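Akademie Stunerent
Startseite | Lehrveranstaltungen | Skripte | Bibliothek | Kontakt

12.11.2024, Lehrgebiet Raum und Farbe

Farbe und Helligkeit im Innenraum
Begleitskript zur Vorlesung, Teil 4: Helligkeit, Farbton und Umfeld

4.1 Gegenstand und Einordnung

Der vorliegende Teil behandelt die Wirkung von Farbflächen auf ihre Umgebung. Vorausgesetzt werden die Begriffe Farbton, Sättigung und Helligkeit aus Teil 2 sowie die Grundgrößen der Lichttechnik aus Teil 3. Die Inhalte sind prüfungsrelevant, soweit sie nicht ausdrücklich als Ergänzung gekennzeichnet sind.

Zwischen der messbaren Eigenschaft einer Oberfläche und dem Farbeindruck, den sie hervorruft, ist durchgehend zu unterscheiden. Eine Wand besitzt einen Reflexionsgrad. Ob sie als hell oder dunkel, warm oder kühl empfunden wird, hängt darüber hinaus von der Beleuchtung, von den angrenzenden Flächen und vom Adaptationszustand des Auges ab.

4.2 Der Hellbezugswert

Der Hellbezugswert gibt an, welcher Anteil des sichtbaren Lichts von einer Oberfläche zurückgeworfen wird, bezogen auf den Lichteindruck des Auges. Die Skala reicht von 0 (ideales Schwarz) bis 100 (ideales Weiß). Beide Endpunkte werden von realen Anstrichen nicht erreicht.

Für die Übungsaufgaben dieses Semesters gelten folgende Festlegungen:
- Deckenflächen: Hellbezugswert mindestens 70
- Bodenflächen: Hellbezugswert mindestens 20
- Wandflächen: frei wählbar, im Entwurf zu begründen

Die Festlegungen dienen der Vergleichbarkeit der Abgaben und ersetzen keine lichttechnische Planung. Der Hellbezugswert erlaubt keine Aussage über den Farbton. Ein Gelbgrün und ein helles Grau können denselben Wert aufweisen und dennoch in demselben Raum sehr unterschiedlich wirken.

4.3 Unbunte und nahezu unbunte Flächen

Weiß und Grau gelten in der Planungspraxis häufig als neutral. Diese Annahme ist nur eingeschränkt zutreffend. Bereits ein geringer Buntanteil wird deutlich, sobald eine größere weiße Fläche unmittelbar angrenzt. Ein Grau mit violettem Anteil erscheint neben reinem Weiß erkennbar getönt, für sich allein betrachtet dagegen oft farblos.

Matte Oberflächen streuen das auftreffende Licht nach vielen Richtungen und zeigen daher aus unterschiedlichen Blickwinkeln eine ähnliche Helligkeit. Bei glänzenden Oberflächen tritt ein gerichteter Anteil hinzu, der die Eigenfarbe stellenweise überdeckt. Bemusterungen sind aus diesem Grund stets im vorgesehenen Glanzgrad durchzuführen.

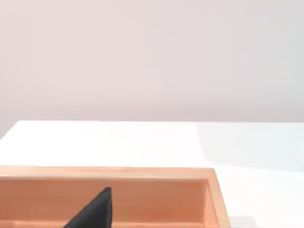
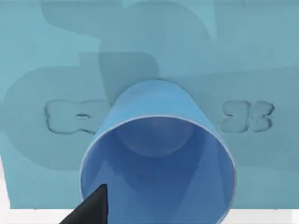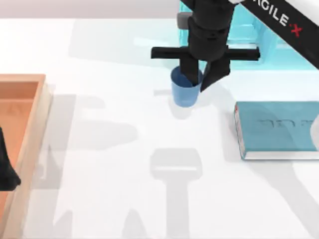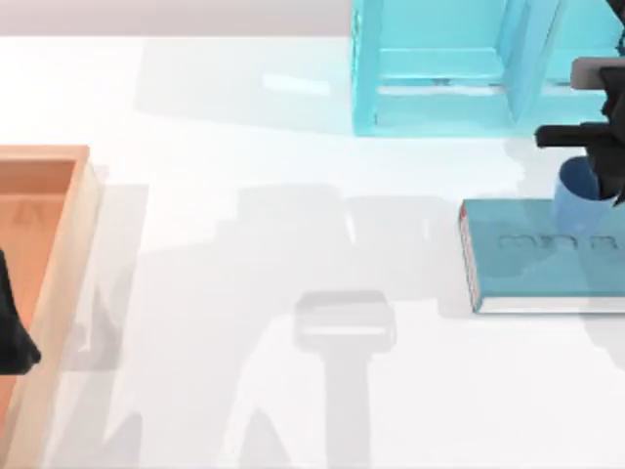 Abb. 4.1 bis 4.4: Computergenerierte Ansichten. Blauer Becher in Abb. 4.2 und 4.3, offener Behälter in hellem Holzton in Abb. 4.4.

4.4 Simultankontrast

Als Simultankontrast wird die gegenseitige Beeinflussung gleichzeitig gesehener Farben bezeichnet. Ein mittleres Grau wirkt auf schwarzem Grund heller als auf weißem. Auf farbigem Grund nimmt es scheinbar einen Anteil der Gegenfarbe an. Der Effekt ist bei kleinen, vollständig umschlossenen Flächen besonders ausgeprägt und schwächt sich ab, wenn zwischen den Flächen eine deutliche Kontur liegt.

Für die Raumgestaltung ergeben sich daraus zwei Konsequenzen. Farbmuster sollen erstens vor dem Hintergrund beurteilt werden, vor dem sie später zu sehen sind. Zweitens ist bei kleinen farbigen Gegenständen in überwiegend hellen Räumen damit zu rechnen, dass sie dunkler und kräftiger erscheinen als auf der Musterkarte.

4.5 Farbkonstanz

Das Sehsystem gleicht Änderungen der Beleuchtung in weiten Grenzen aus. Ein weißes Blatt Papier wird im Tageslicht ebenso als weiß erkannt wie unter einer Glühlampe, obwohl die spektrale Zusammensetzung des reflektierten Lichts erheblich abweicht. Eine Kamera ohne Weißabgleich verfügt über keinen solchen Ausgleich. Fotografien eignen sich daher nur bedingt als Grundlage einer Farbentscheidung.

Die Farbkonstanz stößt an Grenzen, wenn
- die Lichtquelle nur einen schmalen Spektralbereich abgibt,
- mehrere Lichtquellen unterschiedlicher Farbtemperatur zusammenwirken,
- im Blickfeld keine Vergleichsfläche vorhanden ist.

Ergänzung: Von der Farbkonstanz zu trennen ist die Metamerie. Zwei Proben sind metamer, wenn sie unter einer Lichtart gleich und unter einer anderen verschieden aussehen.

4.6 Übungsaufgabe

Grundlage ist der Seminarraum Rosine im Gebäude Grallasico. Zu erarbeiten sind zwei Farbkonzepte, die sich im Wandton unterscheiden und in Decke und Boden übereinstimmen. Je Konzept sind 5 Farbmuster im Format der Musterkarte einzureichen. Die Muster sind bei Tageslicht und bei eingeschalteter Raumbeleuchtung zu beurteilen, beide Ergebnisse sind schriftlich festzuhalten.

Der Erläuterungstext soll den Zusammenhang zwischen Hellbezugswert und tatsächlichem Helligkeitseindruck darlegen. Abweichungen zwischen beiden sind unter Bezug auf Abschnitt 4.4 zu begründen. Die Abgabe erfolgt im Dezember über das Sekretariat des Lehrgebiets; der genaue Termin wird durch Aushang bekannt gegeben.

Zur Vorbereitung auf Teil 5 (Farbe und Orientierung in öffentlichen Gebäuden) wird die Wiederholung der Abschnitte 4.2 und 4.5 empfohlen.

© Akademie Stunerent, Lehrgebiet Raum und Farbe | Kontakt: Sekretariat, Gebäude Grallasico | Nach oben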